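# 桌面小机械臂套件 Skumar 值得买吗？主要想让它把小盒子收进纸托盘

版块：桌面自动化 / 选购与踩坑

**发帖：灰地毯协会**

先交代背景，免得有人一上来就劝我买工业臂。

我在家里做一点小生意，卖扑克牌大小的盒装东西，每天要把盒子从桌面右边挪到左边的纸托盘里，攒满一托盘再去打包。这活儿我干了两年，手熟得可以一边干一边和客服吵架。问题是我不想再干了。

最近看上的是 Skumar 的桌面臂套件，白色打印件加总线舵机，自己组装，页面上写着“晚饭后开工，睡前能动”。标准版带一个两指夹爪，标价 242 美元，运费另算。同一家还有个叫 Grurnorlow 的订阅服务，说是把你示教的数据传上去，他们帮你训练，训练好了再发回来。订阅页面写得非常动人，我看了三遍，还是没看懂到底按什么收费。

另外 Lillthorpe 也有一款差不多的，贵一截，整机发货，不用自己拧螺丝。评论区里一半人说稳，另一半人说客服稳，我不太确定这是不是同一个意思。

几件事想问用过的人：

- 组装到底有多难？我的水平是能装书架，装完剩两颗螺丝，书架至今没倒。
- 抓小盒子放进浅口纸托盘，这种程度它行不行？盒子很轻，外面是光面印刷。
- Grurnorlow 订阅有没有必要？我电脑上有一块不算太老的显卡。
- 桌面是黑色的，有点反光，会不会有影响？桌子不打算换，它比我的人际关系还稳定。

预算上限 300 美元，多出来的部分需要向家里解释，我不擅长解释。

---

**回帖：舵机又烫手了**

买。

我那台装了一个晚上，很顺利。抓盒子没问题，抓橡皮也没问题，抓葡萄有问题，但那是葡萄的问题。

订阅别买，浪费钱。反光不用管。

补充：一个晚上是指从晚上七点到第二天早上六点。

再补充：有人私信问我编号的事。装之前先给每个舵机设好编号，说明书把这一步写在第 6 页的灰框里，字比药盒上的还小。我是装完才看到的，于是又拆了一遍，上面那个“一个晚上”包含了这次拆装。

---

**回帖：纸箱工程师**

楼上说的大体都对，就是顺序全反了。我用 Skumar 标准版做的正好是题主这件事，从桌上捡小盒放进纸托盘，所以写长一点。我不是厂家的人，厂家要是想送我第二台，我也不会反抗。

## 组装

难度在书架以上，宜家衣柜以下。螺丝有好几种长度，装在同一个袋子里，看得出设计者对人类怀有某种期待。建议先倒出来按长短排好，再动手。

最容易出错的地方有下面几个：

1. **编号。** 一次只接一个舵机，设完立刻贴标签。两个没改过编号的同时挂在总线上，它们会抢着答话，软件里看到的就是一串超时，你会以为买到了坏的。
2. **中位。** 舵盘装上去之前，先让舵机回到中位。差一个齿，整条臂就会永远微微扭着头，像在听隔壁说话。标定能救回来一部分，但行程会少一截。
3. **走线。** 线在肘部要留余量，手动把臂折到底、再拉到最直，两头都不绷才算过。我第一次扎得非常漂亮，一伸臂就把插头拔出来了。
4. **底座。** 它不重。臂往前伸长的时候，底座会跟着翘。套件里送的夹具只适合薄桌板，我的桌板夹不住，后来用的是双面胶加防滑垫。看着寒酸，管用。

扎带送得很大方。这是整个套件里唯一大方的东西。

## 抓小盒子

可以，不过要降低一点对速度的幻想。我手工挪一个盒子是一眨眼的事，它挪一个盒子够我喝一口水。它的好处是你可以去喝水。

夹爪两指是硬塑料，遇到光面纸盒会打滑。我在指尖内侧贴了一层薄的硅胶片，之后很少掉。别贴厚的，厚了张口变小，盒子稍微斜一点就卡在指尖上，臂还以为自己抓到了，很自信地举着空气走到托盘上方，松手，返回，一脸完成任务的样子。

放置比抓取容易。浅口托盘墙矮，没盖，臂不需要抬太高。但托盘要固定，不然盒子没进去，托盘先被推走了。我的托盘就是裁开的瓦楞纸箱，接缝用胶带补过。厂家另外卖一种“专用料盘”，我看了看价格，决定继续信任纸箱。

还有一点：托盘别放得太远。页面上写的最大臂展是把臂完全伸直量的，伸直以后它连自己的夹爪都端得很勉强，更别说再带个盒子。我现在把托盘往中间挪了一些，成功的时候明显变多，也可能是我记性变差了，没做过表格。

## 黑色反光桌面

楼上说不用管，我要反对一下。

如果你只是录一段固定动作让它反复播放，那确实不用管，它根本不看桌子，你把桌子换成一盆水它也照样往下抓。要是用摄像头加学习出来的策略，反光就会来捣乱。白色的臂照在黑亮的桌面上，会有一条浅浅的倒影，臂动，倒影也动。我早期训练的那一版，在白天录的数据上表现很好，晚上开了顶灯就开始犹豫，悬在盒子上面不下去，仿佛在考虑人生。

我的处理办法很土：

- 白天录一批，晚上录一批，混在一起训练。
- 窗帘拉上，台灯不要正对桌面。
- 录之前把桌子擦一遍。纸箱会掉渣，细碎的纸屑和小棍子留在桌上，每次位置都不一样，等于给模型出阅读理解。我经常忘，所以我的模型阅读理解还可以。
- 盒子不要每次都摆在同一个点。左一点、右一点、斜一点都要有，否则它只认得那一个坐标，挪开一指宽就当盒子不存在。

题主不想换桌子，铺一块哑光桌垫也行。我没铺，纯粹是懒。

## Grurnorlow 订阅

我买过两个月，退了。

东西本身不差。网页上传数据，排队，训练，下载，流程很省心，对没有显卡的人算是一条路。收费是按训练次数加存储算的，写在结算页的折叠栏里，要点开两层。题主看三遍没看懂，不怪题主，第三遍的时候我也在看按钮颜色。

让我退掉的是排队。白天交上去，有时候睡前都没轮到。有了自己的显卡以后，本地跑这种小任务完全够，出错了也能马上看日志。云端失败的时候只给一句“任务未完成，请重试”，这句话我上一次听到还是在驾校。

题主有显卡，先别订。真嫌麻烦再订也来得及，他们随时欢迎新用户，对老用户就比较随缘。

## 和 Lillthorpe 比

借朋友的用过一个周末，只能说印象。Lillthorpe 关节间隙小，动作确实更利落，开箱就能动，这两样是真的。代价是坏了要整节寄回去，不能自己换。Skumar 坏一个舵机，买一个，拧下来换上就行。我换过一次腕部那个，原因是我让它去拧瓶盖，责任在我。

手工多、喜欢折腾的，Skumar。时间比钱贵的，Lillthorpe。时间和钱都没有的，继续用手，手的保修期也挺长。

## 预算

标准版 242 美元，买完离 300 的上限还有一点余地，可以放下一个普通的 USB 摄像头和一包硅胶片。不要加购收纳箱。也不要加购那个金属底板，除非你的桌子在船上。

电源看清楚再下单，舵机有两种电压版本，电源却是单独选的，页面默认勾的那一个不一定配你的臂。Politis 那边有兼容的电源卖，我用着没出过事，但我的标准是没冒烟。

## 我这边的摆法

托盘在左，臂靠桌子后沿、偏右，盒子放在臂前面的右侧，底座的线从后沿垂下去，不从桌面上横穿。线横穿桌面的话，臂早晚会把它也当成货物。夹爪待机时朝下，停在桌面上方一点，这样下一次抓取走的路最短。
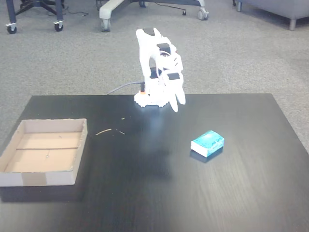
## 第一周建议怎么过

别急着上模型。先用手带着它走几遍，录成固定动作回放，看看臂能不能每次都回到同一个地方。这一步要是都飘，后面训练只会训练出一个会飘的模型，而且飘得很有个性。

飘的话按这个顺序查：舵盘螺丝松没松，底座动没动，标定文件是不是读错了。我查过一次，查了一下午，是标定文件，我把旧的那份覆盖到了新的上面。从那以后文件名里都写月份，所以我现在有一个叫“二月最终”的，还有一个叫“二月最终真的”。

回放稳了，再接摄像头。摄像头固定死，别用手机支架，手机支架会慢慢低头。然后开始录示教，录到你自己觉得烦为止，再多录一些。

舵机长时间举着不动会发热，休息的时候让臂折起来靠着，别让它悬着等你吃饭。一楼那位的名字应该就是这么来的。

---

**回复：舵机又烫手了**

是这么来的。

反光那条我收回，我的桌子是木头原色的，忘了说。

---

**回复：灰地毯协会**

谢谢两位。已经下单 Skumar 标准版，没订 Grurnorlow，没买收纳箱，电源核对过电压。

料盘也没买，纸箱我家有的是。

还想追问一句：硅胶片你们用什么粘？我手上只有双面胶和修鞋胶，倾向于修鞋胶。

---

**回复：纸箱工程师**

双面胶。以后要换的，修鞋胶粘上去你得连手指一起换，我说的是夹爪的手指，不过你要是手抖，两种都有可能。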